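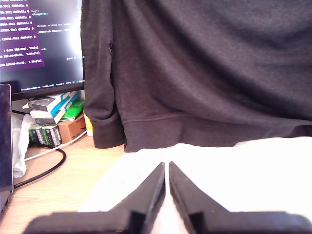 Open Afternoon at Nideson, Garment Care Floor

I went to the Nideson open afternoon in April with low expectations, mostly because the flyer used the word "journey" for what happens to a sweatshirt between the donation bin and the resale shelf. I have been buying and mending secondhand clothes for 19 years. I know what happens to a sweatshirt. Someone decides in a few seconds whether it is worth the trouble, and usually the answer is no.

Nideson takes in used knitwear, sorts it, repairs some of it and sells it on through a shop called Ostolum. The building is on the far side of the rail yard and the signs run out two turns before you get there. I parked at a tile warehouse and walked.

There were 18 of us, split into two groups. Mine was led by Mafalda Macedo, who runs the mending tables and talks fast. She started with grading. Every piece gets a letter, A to D, and the letter decides everything after that. A goes straight to the shop. D goes to rags. The interesting part is B and C, and that was the part where the answers got short.

I asked what separates a B from a C. Small damage, she said, against damage you'd notice. Noticed by whom? A hole near the top of a sleeve on a dark sweatshirt is easy to miss if you look at the garment lying in its folds. Put it on under a kitchen light with a pale shirt beneath and you will see it every time you reach for a cup. She said they check against white for that reason. Fine, but white under a strong light has its own problem. Your eye goes to the white. Charcoal and brown turn into one dark shape and you lose the texture of the knit, and the texture is where a snag shows up. I use a tan towel at home and a lamp from the side. I said so and she wrote it down, or wrote something down.

On cuffs and waistbands I have less to complain about. Their rule is that ribbing gets looked at before anything else, and I agree with that completely. Ribbing goes first. You can darn a sleeve in an evening, but a waistband that has lost its stretch has to come off and be replaced, and matching old charcoal ribbing to new is close to hopeless. They buy theirs from Bedoya in three widths. The sample card had two grays that would never pass next to a faded garment, and a brown that might.

The mending demonstration was better than I expected. Mafalda closed a hole the size of a lentil from the wrong side with a fine needle and split yarn, no patch, and passed it around. I could find it with my thumb. I could not find it by eye from a normal distance. She allows 5 minutes for a hole like that. I don't believe that number for anyone but her. One of the newer menders was on the same job at the next table when we arrived and was still on it when we moved along.

Then came the computer part. Every garment gets a record, with its grade and its repairs, in a system they call Nevton. I asked what a buyer gets to see of it. The grade, it seems, and nothing else. So if a sleeve has been darned, the shop knows and the customer doesn't. Mafalda's view is that a good repair shouldn't lower the price. Mine is that a good repair is a selling point and they should print it on the tag. We went back and forth on this for a while and the rest of the group drifted off to the coffee.

The coffee was weak. The cookies were from a package.

Washing was not on the tour. I asked, and was told it is done off site, before grading. That means stains are judged only after one wash has already had a go at setting them. I would want a look at everything before it gets near hot water, and I would want to know what temperature they are paying for. No one on the floor could tell me.

We finished in the shop. Sweatshirts were $19 for grade A and $12 for B. I went through the B rail twice. Most were fair. One navy crewneck had a pulled seam above the waistband that I'd have sent back, and when I showed it to the woman at the register she took it off the rail without arguing, so credit for that.

I bought 2 pieces, both B. One has a cuff that is starting to go on the left side, and I knew that when I paid. The next open afternoon is in the fall. Bring your own lamp, and ask about the washing.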